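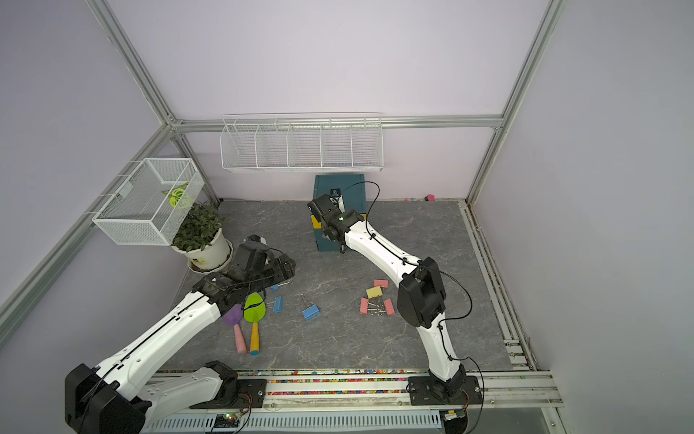
# Walking After the Diagnosis: What We Learned at the Drernby Heart and Lung Class

Our health studies group spent the spring term with the evening rehab class at the Drernby clinic, and I'd do it all over again tomorrow! The class is for adults with long-term heart or lung trouble. It meets on Thursday at 5:30 p.m. and draws people from as far out as Irham, where the bus stops running early (more on that later, it matters a lot).

## What we wanted to find out

Plenty of people sign up for rehab and then drift away after a few weeks. We wanted to know what keeps them coming. We sat in on sessions, helped set out chairs, and talked with anyone who felt like talking. We also made a walking log, called Petek, that fits on one folded sheet of paper. People wrote down their steps each day and how short of breath they felt at the end.

## What happened with the log

The first version was too fussy. It had three pages and far too many boxes, and most of them came back blank. We cut it down over a weekend, made the print bigger, and suddenly people were filling it in and comparing pages over tea. Some 4,000 steps a day was the goal many of them picked for themselves, and I loved how seriously they took it.

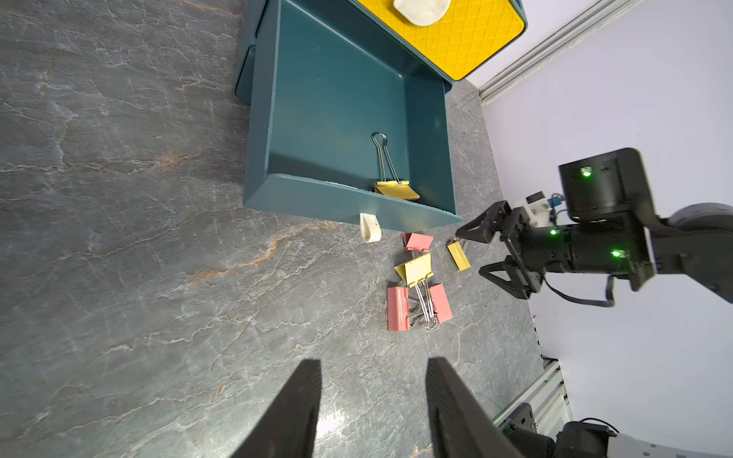 Wevasitz wrote on our draft that steps were the wrong thing to chase, and that getting up the stairs at home without stopping meant far more than any daily total. We talked about that comment for an entire meeting. In the end we added a line at the bottom of the log for "something I managed this week," and it filled up with gardens, laundry, grandkids and one very steep church driveway.

## Getting there

Transportation came up in nearly every conversation. People from Irham liked the class but had to leave before the cool-down to catch the last bus, and the cool-down is a part the nurses really don't want anyone to skip. We passed this along, and the clinic is now trying an earlier start every other week. 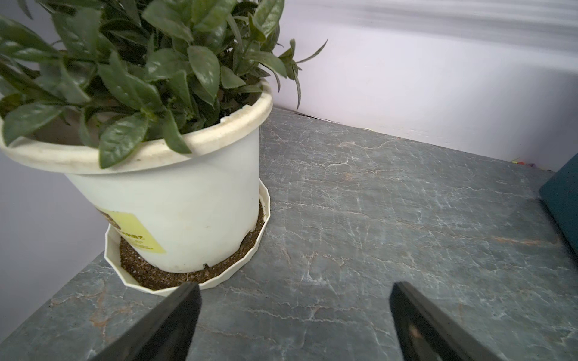 **Should a person who gets winded easily wait until they feel stronger before joining?**

The class is set up for people who get winded easily, so the best first step is to ask their doctor for a referral and start at the pace the staff suggest.

## Next term

We'd like to test the shorter log with a second group and add a page for family members, who asked us wonderful questions we weren't ready for. We also need a better way to collect the sheets, as two of ours went through the wash.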